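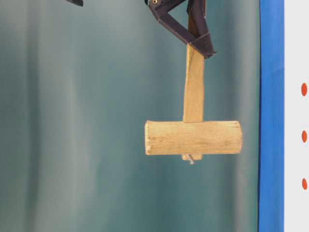 How Do You Teach a Robot to Use a Mallet?

Think about how you learned to tie your shoes. Someone probably sat next to you and did it slowly. Maybe they put their hands over yours and moved your fingers the right way. Then you tried it on your own, got it wrong a lot, and kept going.

Some robots learn in a way that is a little like that. A person shows them what to do, and the robot's computer saves every move.

A wooden mallet is a good thing to practice with. It has a handle to hold and a heavy end for tapping. You can hold one without thinking about it. A robot has to be taught where to grab, how hard to squeeze, and which way to turn.

What is a gripper?

A gripper is the robot's hand. Many grippers have only two fingers. The dark one at the top of the picture is holding the mallet by the end of its handle, with the wooden head hanging down.

Two fingers can do a lot. Try it yourself. Put your hand in a mitten, or hold a clothespin, and see what you can pick up. A wooden block is easy. A coin lying flat on a table is hard. A sheet of paper is very hard. Robots have trouble with the same things.

Way number one: moving the arm by hand

The first way to teach a robot is to take hold of its arm and move it. The motors are set so that the arm feels light and goes where you push it. The teacher guides the gripper to the mallet, closes it, lifts, and moves the arm through the job.

While this is happening, sensors in the joints are measuring. A joint is a place where the arm bends, like your elbow. Each sensor tells the computer how far its joint is bent. The computer writes down these numbers many times every second. When the teacher is done, there is a long list of numbers that describes the whole movement.

The robot can play that list back and make the same movement again. If the mallet is in the same spot as before, this can work well. If somebody has moved the mallet over by the width of your hand, the gripper may close on nothing but air.

Way number two: remote control

The second way is called teleoperation. "Tele" means far away, and "operation" means working something. The teacher does not touch the robot that is doing the job. The teacher uses a controller instead.

There are different kinds of controllers. Some look like the ones for video games. Some are handles that you hold and move through the air. Another kind is a second robot arm, often a smaller one. When the teacher bends the small arm, the big arm bends too. The arm you move is called the leader, and the arm that copies it is called the follower.

Ursina Steiner teaches robots this way at a workshop called Skoton. She says the hardest part for beginners is that they can't feel the tool.

"When you hold a mallet, your hand tells you if it starts to slip," she says. "With our controller you only have your eyes. You have to look at the gripper and look at the wood, and you have to go slower than you want to."

New teachers at Skoton start with 10 minutes of just opening and closing the gripper. After that they pick up a block. The mallet comes later.

What does the robot's camera do?

The numbers from the joints tell the computer where the arm is. They don't tell it where the mallet is. For that, the robot needs a camera.

The camera records while the teacher works. The computer saves the pictures and the joint numbers together, so each picture matches one moment of the movement. Later, a learning program studies both. It looks for patterns, such as where the gripper goes when the handle is on the left, and where it goes when the handle is on the right.

Plain backgrounds can help at the start. A curtain or a bare wall behind the tool means there is less for the program to sort out. After that, teachers often change the background and the lights on purpose. A robot that has only seen one curtain might get confused by a different one.

Why one try is not enough

One time through a task, from start to finish, is called a demonstration. For a mallet lesson at Skoton, a teacher gives 55 demonstrations. The mallet starts in a new place each time. Sometimes the handle points toward the robot and sometimes away from it.

This takes patience. Hubert Eberhard, who works with Ursina Steiner, did all 55 in one day when he was new. By the end he was tired and his moves were getting sloppy. The robot learned the sloppy moves along with the good ones — it had no way to tell which were which. Now he stops after 14, has a drink of water, and walks around the room before he starts again.

Mistakes are not always thrown away. If the gripper takes hold of the handle crooked, and the teacher lets go and grabs it again, that can be a useful lesson. It shows the robot how to fix a bad grip. A demonstration where the mallet drops and rolls under the table is usually deleted.

Then the robot tries

When the learning program has studied the demonstrations, the teacher puts down the controller. The robot looks through its camera and moves by itself. Everyone stands back behind a line on the floor, and one person keeps a hand near the stop button.

The first tries are often not very good. The arm might stop above the mallet and wait there. It might grab the head when it should grab the handle. The teachers watch for what went wrong and then give more demonstrations of that part.

Try this at home: be the robot

You need 2 people, a wooden spoon, a bowl, and a scarf for a blindfold.

1. Put the spoon and the bowl on a table. Move anything breakable out of the way.

2. One person is the robot. The robot sits at the table and puts on the blindfold. The robot may use only a thumb and one finger.

3. The other person is the teacher. The teacher gently holds the robot's wrist and guides it to the spoon, then to the bowl. The robot picks up the spoon and drops it in.

4. Do it again a few times with the spoon in the same place.

5. Now the robot tries alone, still wearing the blindfold. Did the spoon go in the bowl?

6. Move the spoon a little and let the robot try once more. Then take off the blindfold and try again.

Trade places so both of you get to be the robot.

Words to know

Controller: the thing a person holds or moves to make a robot move.

Demonstration: one time through a task, done by a teacher so the robot can learn it.

Gripper: the part of a robot that holds things.

Joint: a place where a robot arm bends or turns.

Sensor: a part that measures something, such as how far a joint is bent.

Teleoperation: working a robot by remote control.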